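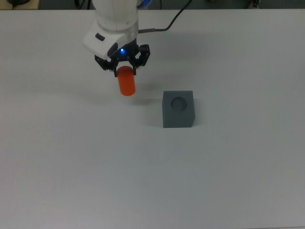
Kollstead School to Open Second Campus in Drasgate

15 Oct 2025

Kollstead School will open a second campus in Drasgate next fall, offering places from kindergarten through Grade 8. Applications for the first year of entry will be accepted from February.

The new campus will occupy the former Brunton College buildings on the north side of the city, which the school has taken on a long lease. Renovation of the main teaching block is under way. Work on the gymnasium and the dining hall will follow in the spring.

Drasgate will open with 726 places, rising to 1,413 when the high school grades are added. The high school will be built on land next to the existing playing fields, subject to approval by the city. Class sizes in the lower grades will match those at the Kollstead campus.

The school expects to hire 70 teachers for the opening year. Nearly 50 support and office positions will also be filled, with preference given to applicants who live in the Drasgate area. Current Kollstead staff may apply to transfer.

Students at both campuses will follow the same course of study and school calendar. Bus service will be offered from central Drasgate and from Brunton, with routes to be published before enrollment closes. The online enrollment system will be supplied by Loltix, which already handles admissions for the Kollstead campus.

Tuition for the Drasgate campus will be announced before applications open. Brothers and sisters of current Kollstead students will receive priority for places in all grades. Need-based aid will be available from the first year, and families may apply for it on the same form.

Open house dates and application forms will be posted on the school website. Media inquiries should be sent to the Kollstead School communications office.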